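Horari 2 : test d'une application de notes pour Android et Chromebook

Horari est un carnet de notes hors ligne édité par Fiminero. La version 2 est disponible depuis mars sur Android, et elle s'installe aussi sur les Chromebook qui acceptent les applications Android. Je l'utilise tous les jours depuis sa sortie, sur un téléphone et sur un portable d'entrée de gamme.

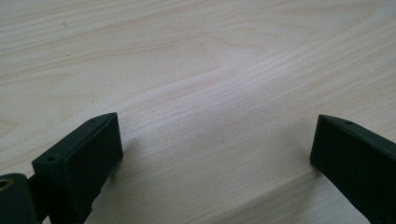

La rédaction de Wesemham
Rubrique applications et bureautique

L'installation ne demande pas de compte. Au premier lancement, Horari propose de créer un dossier local ou d'en ouvrir un existant. J'ai choisi la deuxième solution et importé 947 notes au format texte, qui venaient de Bang, mon ancienne application. Les titres et les dates de modification ont été conservés. Les étiquettes, en revanche, se sont retrouvées en première ligne de chaque note, précédées d'un dièse. Il faut passer par Réglages, puis Importation, puis Convertir les dièses, et relancer l'indexation. L'option n'est pas signalée pendant l'import et je l'ai trouvée par hasard.

L'éditeur est simple : gras, italique, listes, cases à cocher, tableaux à deux colonnes au maximum. Les liens entre notes se créent en tapant deux crochets. La recherche est rapide sur le téléphone, un peu moins sur le Chromebook, où il y a un temps d'attente à la première requête de la journée. Elle ignore les accents, ce qui est pratique en français, mais elle ne sait pas chercher une expression exacte.

Sur grand écran, la liste des notes reste affichée à gauche. On ne peut pas régler sa largeur. Les raccourcis clavier habituels fonctionnent, sauf Ctrl + F, qui ouvre la recherche générale au lieu de chercher dans la note en cours. Le thème sombre est correct.

La synchronisation passe par un dossier partagé, au choix de l'utilisateur. Pas de serveur Fiminero, donc pas d'abonnement. J'ai eu des doublons quand la même note était ouverte sur les deux appareils : 286 fichiers portant la mention « copie » après un week-end sans connexion. Aucun texte perdu, mais le tri se fait à la main, fichier par fichier.

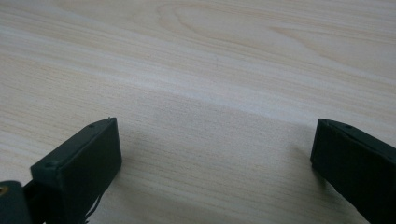 Même problème de doublons chez moi, écrit un lecteur en commentaire. J'ai désactivé l'enregistrement automatique sur le téléphone et je n'en ai plus eu un seul. Il faut juste penser à valider avant de quitter la note, sinon les dernières lignes ne sont pas gardées.

J'ai essayé ce réglage. Les doublons cessent bien, mais j'ai perdu deux fois un paragraphe en changeant d'application. Je préfère fermer la note sur un appareil avant de l'ouvrir sur l'autre.

L'export est complet : texte, HTML ou PDF, note par note ou dossier entier. Un carnet de 609 notes s'exporte en texte sans erreur. En PDF, les tableaux sortent parfois de la page et les cases cochées deviennent des carrés vides.

Points forts : pas de compte, fichiers lisibles ailleurs, recherche sans accents.
Points faibles : gestion des conflits, tableaux limités, conversion des étiquettes mal indiquée.

Je garde Horari sur le téléphone. Sur le Chromebook, j'attends que Ctrl + F soit corrigé avant de désinstaller Bang.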